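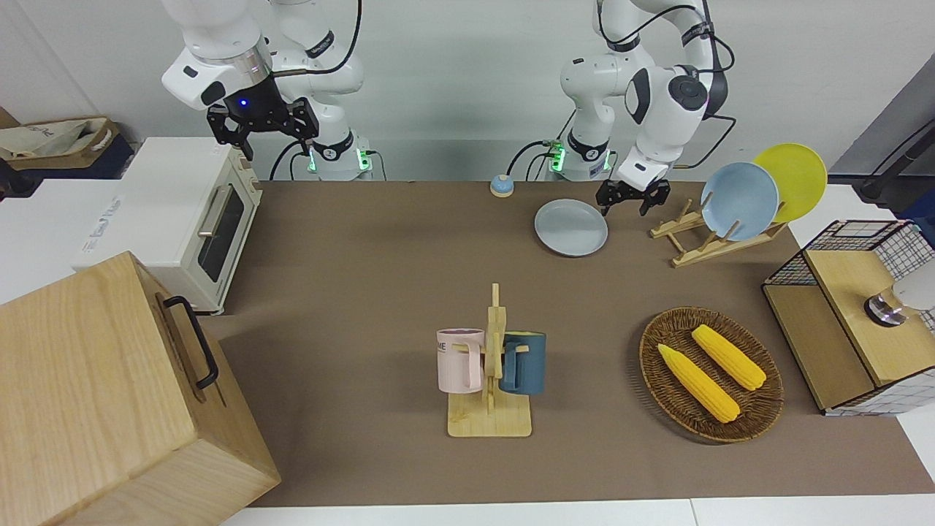 I watched the Brumell trailer on Tuesday before I'd even had my coffee, which tells you where my head has been lately. My sister texted me the link at 6 in the morning with nothing but a row of exclamation marks, and I sat on the edge of the bed and watched it twice on my phone with the sound down so I wouldn't wake anybody. Then I went downstairs and watched it properly, on the big TV, with the volume up where it belongs.

For those of you who never read the Divgate books (and I know from the comments on my last post that there are more of you than I'd like!), Brumell is the second of them, and it's the one everybody said couldn't be filmed. The first movie did fine. I liked it more than most people seemed to, though I'll admit the middle hour drags and the lighthouse business should have been left in the book. But Divgate was always the easy one. It has a chase and a villain and a big storm at the end. Brumell has a woman in a house waiting for a letter, and then another 400 pages or so of what happens when the letter comes.

So I was nervous. I was nervous back when they announced it, and I was a lot more nervous when they announced that Iolo Morris was going to direct, having only ever made small family pictures with hardly any talking in them. I went back and rewatched his last one over the winter to try to get my head around it. It's lovely, but it is slow, and I kept wondering how on earth he was going to manage the flooded town.

Well, we've had a look at the flooded town now and I take it all back. It's maybe four seconds of the trailer. There's a church roof just under the surface and a rowboat going over it, and you can hear the oars and nothing else. No drums, no choir, none of that big brassy noise that every trailer has used for years. I got goosebumps, and then I got them again the second time when I knew it was coming.

Prasetyo Ngau is back as Cadwaladr, thank goodness. He was the best thing in the first movie by a mile and he only had a handful of scenes. In this one he looks older and a bit shabby, with his coat buttoned wrong, and if you've read the book you'll know exactly why that button made me yell at the television. It's one line on page 65 of my paperback. Somebody on that production has read the thing carefully, and I can't tell you how happy that makes me.

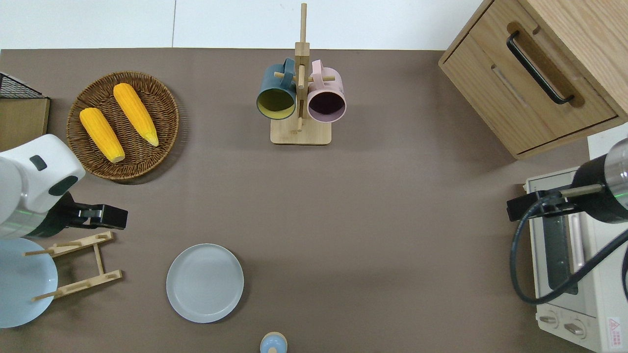 The letter itself we only see folded. I think that's smart. My guess is they're going to hold it back for the whole movie, and we'll hear it read out at the end instead of at the halfway point where the book puts it. I know some people on the forum are already upset about that (the thread had 1,138 replies when I looked at lunchtime, and 1,306 by the time I'd done the dishes), but I don't mind a change if it's made by people who love the story. What I minded about the lighthouse in the first one was that they kept it exactly as written and it just sat there.

I do have a couple of worries. The trailer has a shot of two people running through what looks like a train station, and there is no train station in Brumell. There's one in Herbridge, the third book, so either they've borrowed it or they're squeezing the two together, and I really hope it's the first. Herbridge needs a movie to itself. It's my favorite of the bunch and I've been waiting for it since I was 17, reading it under the covers with my dad's flashlight and getting in trouble for the batteries.

The other worry is the song over the last part. It's a slowed-down piano version of something cheerful, and I've had enough of those to last me the rest of my life. But a song in a trailer isn't always in the movie, so I'm trying to let it go. My sister says I'm not trying very hard.

It opens in March. We've already decided we're going together, the first evening showing we can get, and we'll be rereading the book between now and then, a few chapters a week, so we can argue about it on the phone. If anyone wants to read along, leave me a comment and I'll post where we've gotten to. We're starting with the prologue, even though she always skips it, and I've told her this time I'll be asking questions.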